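Search this manual Enter keyword Go

Filed under: Set-Up Guide > Driver Assist and Automated Driving > Labeling Rules

Section 3. Setting up your intersection rules

Okay, so the Grivanton box is bolted in, the power light is green, and you've done the mount check from Section 2. Now we get to the part I like best (and the part I got wrong for most of my first January with it), which is telling the system what counts as a rule at an intersection and what's just scenery. I'm going to walk you through it the way I do it myself. Your screens might look a little different if you're still on the Granley release, but the menus are in the same order.

Before you start: do all of this parked. I mean it. The rule editor will open while the car is rolling, and I've asked for that to be changed, but for now it's on you.

3.1 Load a blank rule sheet

1. Open Rules, then New Sheet. Don't copy an old sheet from another town, even if it's the one next door. I did that with my Rendenbridge sheet and spent a whole evening hunting down one leftover turn arrow.

2. Give the sheet a name you'll recognize later. I use the town and the month.

3. Set the clip buffer to 2,000 frames. It ships at 649, and a slow left turn at a big junction can run right off the end of that.

4. Press Save before you do anything else. The editor has no autosave!

3.2 Sort the signals from the signs

5. Go to Sources and drag Traffic Signals to the top of the list. Road markings go second, fixed regulatory signs third. Everything else goes in the bucket called Context.

6. Put all advertising in Context, and put business direction signs in there too. A board with an arrow and a distance on it looks an awful lot like an official sign to a classifier, and the Farahani sign pack will happily call it one if you let it.

7. Switch on Ask Me for any arrow that shares a pole with another sign. Yes, you'll get a pile of questions the first week. Answer them. It calms down.

Note: If your sheet covers more than one country, make a separate Sources list for each. Colors and shapes for direction signs don't carry over, and mixing them gives you a sheet you can't trust in either place.

3.3 Mark the guide lines

8. Trace the dashed lines that run through the middle of the intersection, one line at a time. Tag each one Guide. Don't tag them Lane, or the planner will treat a crossing line as a wall.

9. Trace stop lines last and tie each one to the signal that controls it. If you can't tell which signal goes with which line from one clip, leave it on Unknown and pick a clip from another approach. Unknown is a perfectly good answer.

10. Leave cracks, patches and drain covers alone. There's a Surface layer for those in Section 5.

CAUTION: Never let a guide line override a signal. If the Priority box shows a guide line above a red, go back to step 5 and fix the order before the car moves again.

3.4 Review on a real junction

11. Pick one busy junction and go through it by hand, with the automatic labels hidden. I always choose one with reds at more than one distance and plenty of advertising, so the Sources list gets a proper workout.

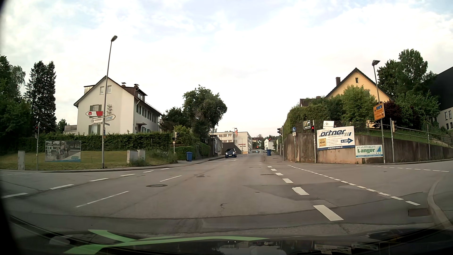
Adoración Carrasco wrote back on the draft of this section that she'd do step 11 before step 8, "so you know what you're tracing before you trace it," and that any red the reviewer can't tie to a lane should go to a second person instead of sitting on Unknown for good. She also wants the hidden labels kept hidden until both people have finished. I've kept my order, because tracing first is how I learn a junction, but her second-person rule is a good one and I've added it below.

12. Send every signal still on Unknown to a second reviewer. Labels stay hidden for both of you until you're done.

13. Turn the labels back on and compare. Fix the sheet, not the clip.

14. Run the Sheet Check. You want 100 percent on signals before you turn on Assist. On Context I'll live with less.

CAUTION: A passed Sheet Check covers your labels only. The person in the driver's seat still watches the road and still does the stopping.

Next up is Section 4, exporting your sheet, and you'll want a second memory card for that one.

We use cookies to remember your place in the manual. Accept all Manage choices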